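3.2 Refill habits and colour of bottle

In the second part of the survey we asked the residents of Kerberg and Canov how often they buy water in single-use bottles, and where they refill a bottle they already have. We received 1,113 answers, of which 586 came from Kerberg. In both towns the older residents reported fewer purchases. The size of the household did not show a clear effect.
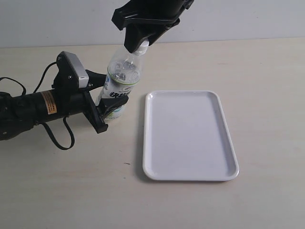 Figure 2. Clear plastic water bottle with a white cap.

A difference between the towns appeared when we asked about taste. Residents of Canov more often described their tap water as having a flavour of chlorine, and the same persons bought bottled water up to 2 times more often than their neighbours. Phùng found a similar pattern in Madigan, although his questions were asked in July, when people drink more. We therefore compare only the order of the answers and leave the amounts to Section 4.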